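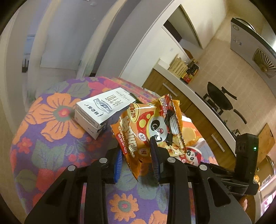

Pluvier Sadeghi
Writes about small flats and what gets kept in them
September 24, 2018

Sorting out the snacks this afternoon. They had spread to every flat surface in the living room, so this is a thread about putting them back where they belong. 1/9

Started with the orange bag with the panda on it. It caught my eye first, on top of the flowery fabric, with a carton of milk lying on its side next to it.

The carton says 纯牛奶, which is plain "pure milk". No sugar, no flavouring. I buy these for tea and for porridge, and I like the lettering down the front.

There are two pandas on the bag if you look, a big one in the middle with its mouth open and a little one lower down by the chips. I had only ever noticed the big one.

Rule I made in March: sealed bags go in the tall cupboard, opened bags get a peg and go in the tin. It worked until the tin filled up. The tin is now mostly pegs.

Milk goes on the low shelf, upright, oldest at the front. I don't put cartons in the fridge until they're needed as the fridge is small and the door shelf is full of sauces. Do check yours says it can be kept in a cupboard – some can't.

Crisps and anything puffy go on the top shelf. They weigh nothing and they don't mind being up there. Tins and jars at the bottom. I had it the other way round for years and kept getting jars down over my head.

Someone asked last time what the baskets are. They're the Ferker ones, the plain sort with a handle cut in each end. I've got two for snacks and one for packets of noodles. The lids are sold separately and I didn't bother.

Total time was 60 minutes, including a stop for a cup of tea and wiping down the shelves. Still to do: the noodle basket, the spice drawer, and whatever is in the bag behind the door. The flowery cover is going in the wash tonight at 40 – it has had crumbs on it all week. 9/9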